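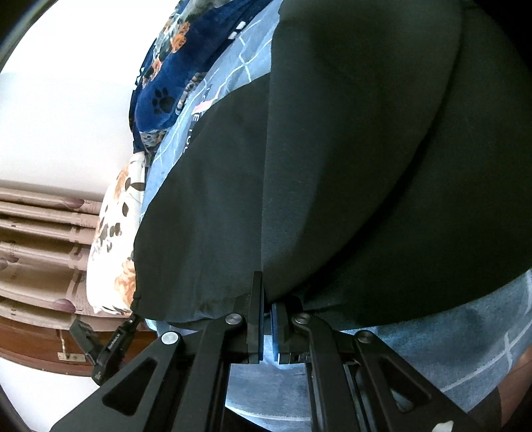 The Bed as Storage: Where Soft Things Go in a Small Room
Project report, Home and Interior Studies, Clovdale
Last updated: Wednesday, June 27, 2018

1. What we wanted to find out

Small rooms run out of floor first, then shelf, then the bed starts filling up. Cushions, blankets, the shirt you wore for an hour. Everyone in our group does it. The question was simple: what ends up on a bed during a normal week, how long does it stay there, and can you sort it out without buying furniture.

We started in April with a bigger plan (whole room, desk, closet, shoes) and cut it down after the first meeting with our instructor. Too much. Bed only. Soft items only, so no laptops, plates or books, even though there were plenty of those too.

2. Background

Short section, we didn't find much that was useful. Most advice on bedrooms is written for people with a bedroom that is only a bedroom. In Boersma, the residence where we did our work, the bed is also the couch and the dinner table. It gets sat on all day. That changes what "made" means. A bed with the sheet pulled tight at 9 a.m. is wrinkled again by lunch and this isn't a failure of the person, it's just use.

We also read the product pages for two storage items we later tried, the Wutel underbed bag and the Traveo packing cube. Neither one is made for daily use. The bag is for winter stuff, the cube is for suitcases.

3. Method

Each room kept a log. Paper, taped inside the closet door. Every evening you wrote down what was on the bed that wasn't sheet, pillow or the cover you sleep under. Also wrote where it went at bedtime. Choices were: put away, chair, floor, foot of bed, stayed where it was.

Budget was 20 dollars per room. Word limit for the log notes was none, which was a mistake, one log came to 2,000 words by itself and took an entire evening to type up.

Sorting went like this:

- Sleep things: pillows, sheet, blanket
- Sit things: cushions, extra throws
- Clothes, clean and folded
- Clothes, worn but not laundry yet
- Towels

The fourth group was added late. Before that people put those items under clean or under laundry depending on mood, so the first few days of logs had to be redone.

4. What was on the beds

Sit things won by a lot. Big cushions are the worst for it, a full size one in a dark green cover takes up as much room as a sleeping person's shoulders and there is no shelf in Boersma deep enough. So it lives on the bed. At night it goes on the floor, in the morning it comes back with dust on it.

Fleece blankets came next. Light, warm, never folded. The patterned ones (animals, paw prints) seem to stay out more than the plain ones, people like looking at them. We did not measure this properly so treat it as an impression. Fleece also slides. Put it on top of a cushion and it's down by the wall before long, then someone pulls the cushion out and the blanket comes along with it.

Folded clothes were a surprise to us. They are folded! The work is already done, and still they sit out on the sheet, sometimes for days. The logs say things like "will put away after class" four evenings running. Dark clothes especially, maybe just because they show up so well against a light sheet and you feel like you've got them under control.

Pillows we counted as allowed, but placement turned out to matter. Pushed back against the wall they leave most of the matress free. In the middle they don't, and everything else piles up in front of them or on top. 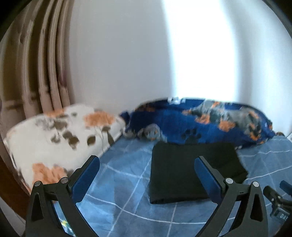 5. Trying to fix it

Three changes, one at a time, each for a week.

Change A, the bag. Wutel bag under the bed, cushions and spare throws go in at night. Worked for the first few nights. The zipper is on the long side and you have to kneel. By the weekend cushions were on the floor next to the bag. One room kept using it, but for shoes.

Change B, the cube. Traveo cube at the foot of the bed for worn-but-not-dirty clothes. Better. It is open on top if you leave the flap back so you can just drop things in. Problem is the cube is now one more thing on the bed. We argued about whether that counts. Logged it as a thing.

Change C, a place order. No products. Pillows to the wall first, then pull the sheet flat from the front edge, then fold the blanket in thirds the long way and lay it on the wall side. Cushion on top of that. Clothes straight to a drawer before you touch anything else on the bed. This one did best, and cost nothing. People dropped the drawer step when tired but kept the rest.

A note on sheets: ones with a grid pattern are handy for this. You can see from the lines whether the sheet is straight, and the fold of a shirt or towel can be lined up to them. One room started doing that without being asked to.

6. Problems

- Logs filled in from memory the next day, probably more than people admitted
- Laundry day throws everything off, the bed is the folding table
- We never agreed on what "flat" means for a sheet
- Warm weather came in and blankets dropped out of the logs, so the later weeks arent really comparable with April
- All rooms were in one building with the same bed frame

7. What we'd do next

Same logs, in fall, when blankets come back out. A hook or wide strap on the wall for the big cushion, since that was the item no bag or drawer could take. Also want to try change C without the drawer step and see if it sticks longer.

Summary for the department newsletter has to be 800 words so sections 2 and 6 will be shortened there. Full logs are in the box in the project room, typed versions to follow once the last two rooms hand theirs in.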